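Home / News / Press releases

Anora reports results of two-handed peg insertion study
Method trained on 1,459 recorded demonstrations; task board files to be released 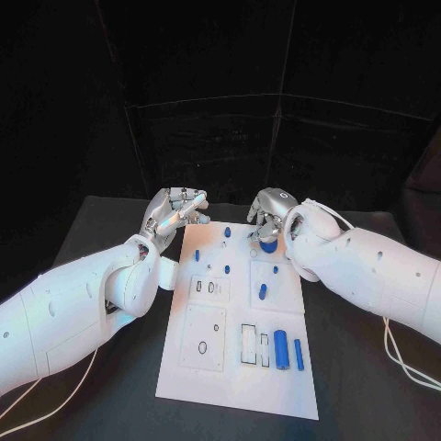 Study covers assembly with humanoid hands

LODORPORT, 4/16/23 -- Anora today released the results of a study on teaching a two-armed robot to put pegs into matching holes using humanoid hands. The work was carried out at the company's Lodorport laboratory by a team led by Archana Solanki, head of manipulation research. The method, called Prurndale, learns from recordings of a human operator guiding the arms and then adds a short practice stage in which the robot corrects its own errors.

Peg insertion is a standard test in robot assembly. It is usually done with a two-finger gripper that holds the part in a fixed, known position. A hand with jointed fingers can pick up a wider range of parts, but the part tends to shift in the grasp when it touches the board. A robot that assumes the part has not moved will press it against the edge of the hole and stop.

Prurndale deals with this by estimating the position of the part again each time contact is made. The estimate uses the position of the finger joints and the motor current in the wrist, together with the view from a camera at head height. No touch sensors are used. When the estimate and the planned position disagree by more than a set amount, the robot lifts the part, adjusts its wrist angle and tries again.

"Most of the failures we saw in our early work came from the same place," said Solanki. "The robot had the right part over the right hole, and the part had turned a little in the fingers. We spent a long time trying to hold the part tighter. Checking where it was after every touch gave us a bigger gain, and it was a smaller change to the software."

The task board

Tests were run on the Sumampouw board, a white board with raised plates and a mix of round holes, oval holes and rectangular slots. The parts are blue, and they include thin pegs as well as short, wide cylinders. The team chose a single color for the parts so that the system would have to tell them apart by shape and size.

Either hand may be assigned a part. While one hand is working, the other is kept over the board so that it can take the next part without a long move from a rest position. The planner keeps a minimum distance between the two hands at all times. In the first version of the software the arms took turns and pulled back fully between parts, and this made up a large share of the total run time.

Training

The team collected 1,459 demonstrations in March. In each one, an operator wearing tracked gloves controlled both arms and placed one or more parts. Demonstrations in which the operator missed on the first try and then recovered were kept in the training set. Solanki said these turned out to be the most useful recordings for the correction stage.

After training on the demonstrations, the robot ran the practice stage on the same board, with the parts set out in new starting positions. This stage lasted 40 hours. A person was present to reset the board between runs.

Results

The final system was tested over 2,000 insertion attempts, divided evenly between the two hands. An attempt was counted as a success if the part was fully seated and released with no help from a person. The system was allowed up to 5 tries per part before the attempt was marked as failed.

Round parts had the highest success rate in the test. Rectangular slots were harder, mainly because the part must be turned to the correct angle before it will enter, and the fingers can block the camera's view of the slot during the last part of the move. The thinnest pegs gave the most trouble. They were often picked up at a slight tilt, and the system did not always detect the tilt before contact.

Compared with the same system without the position check, Prurndale needed fewer tries per part and dropped fewer parts. The difference was largest for the wide cylinders.

Limits of the work

The study used one board design and one set of parts. The board was placed on a flat table against a dark backdrop under constant light, and the team has not yet tested the method in a cluttered workspace or on a moving line. Parts that need both hands at once, such as a long bar or a cover plate, were not included. The method also works more slowly than a person doing the same task, and Anora makes no claim that it is ready for production use.

The next round of tests will use boards with tighter holes and a second set of parts with a glossy finish. The team also plans to try handing a part from one hand to the other when the hole is out of reach.

Availability

Anora will publish the technical report on its website, along with the drawing files for the Sumampouw board and its parts. The demonstration recordings will be available to university and nonprofit research groups on request. Requests should state the name of the group and the intended use.

About Anora

Anora develops control software for robot arms and hands. The company is based in Lodorport.

Press contact: Anora Media Office, Lodorport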